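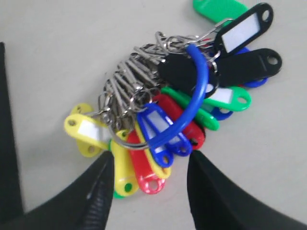 Records > Gildale Site Services > Key Tag Register > README

# Key Tag Register, Gildale

This file accompanies the key tag register held for the Gildale site. It sets out what the register contains, how tags are coloured and labelled, and how entries are to be amended. It replaces the notes formerly kept inside the front cover of the paper book.

## Scope

The register lists 251 tags issued across three buildings: Grosness House, the Saha Wing and the Inddale Annexe. It covers tags only. Keys are recorded separately in the lock schedule, which is not distributed with this file.

Blank tags are included once they have been given a number. Spare tags without a number are treated as stationery and do not appear.

## Tag colours

Coloured plastic tags are used throughout. The colour indicates where a key belongs and carries no meaning as to who may borrow it.

- **Green:** Grosness House, ground floor
- **Black:** Grosness House, upper floors
- **Blue:** Saha Wing
- **Yellow:** Inddale Annexe
- **Red:** plant rooms and meter cupboards, all buildings

Tags issued before the present scheme may be of any colour. They are marked `old` in the register and keep their colour until the label is next renewed.

## Labels

The tag number is written on the paper label in black ink, in capitals, and is followed by the room number where there is one. Room names are not to be written on tags. Staff names, door codes and the name of the site must not appear under any circumstances.

Tags awaiting a label are kept with their colour group and entered with the status `blank`.

## Fields

`tag_no` – the number on the label, or the number reserved for it 
`colour` – one of the five colours listed above 
`building` – G, S or I; plant room tags also take a building letter 
`room` – left empty for external gates and shared stores 
`ring` – the ring on which the tag is normally kept 
`status` – in use, blank, old, lost or withdrawn 
`note` – free text, no more than 20 words

## Rings

Tags that are not out on loan are kept on rings. A ring may hold tags of more than one colour. When a tag is moved, both the `ring` field and the ring list at the key desk must be altered on the same day.

Split rings that no longer close fully are to be replaced before the tag is returned to the desk.

## Known gaps

Over 20 entries for the Inddale Annexe have no room number, as the rooms were renumbered after the tags were written. The old numbers have been kept in the `note` field.

Tags 4 and 6 were each issued twice. The later issue in both cases carries the suffix B.

The `ring` field was last checked in full in April. Changes made after that check rely on the desk list.

## Amendments

Corrections should be sent to Refilwe Lekota, who maintains the register. Requests for new tags, or for a change of colour, are decided by Melaniia Derkach. A lost tag must be reported to the key desk before a replacement is written, and its number is not used again.

© Gildale Site Services | Contact the key desk | Back to top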